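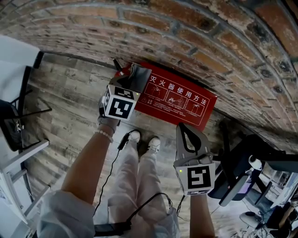

Cisberg, October 2018

Home | Topics | Equipment | Ask the Community | Sign in

Reading time: 2 minutes

Hand-held gripper kits: purchase or rental?

Posted by Workshop Desk, Cisberg

Our training center is reviewing the Galtulex two-hand kit for recording manual tasks. The quotation is $3,290 for purchase, with a rental option of $45 per day. We expect to use the kit with cloths, towels and small packaged goods. We would be grateful for advice from members who have used it, particularly on soft items and on the comfort of the operator.

Bùi Automation Services

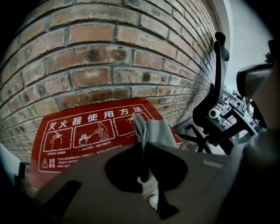 Soft goods are a reasonable test of any gripper kit, and we recommend that you make them part of your trial before signing. Rigid boxes will tell you very little. A cloth changes shape as soon as it is held -- with a gray rag pinched at one point, a corner may stand up while a twisted strand hangs down through the opening of the gripper body. Ask the supplier to let your own staff repeat such a grasp with several fabrics, and review the recordings afterward.

On comfort, please note that the grippers are cabled. Operators should practice turning and reaching with the cables attached before any recording begins. The marker cubes below the fingers should be kept clean and in view. We limit each session to 10 minutes for new operators.

As to cost, rental is the better choice for a short project. Purchase is justified only if the kit will be in regular use.

Lumilport Equipment Desk

We agree with the reply above regarding fabrics. Members should also confirm in writing what the purchase price includes. Our quotation in April listed the base kit at $1,992, with spare fingers, cables and training charged separately. The higher figure you were given may cover these items -- the supplier should be able to provide an itemized list.

cisberg_lab2

Rented it once. Fine for towels, less so for thin plastic bags. Ask for spare cables.

Contact the moderators | Copyright 2018 | Back to top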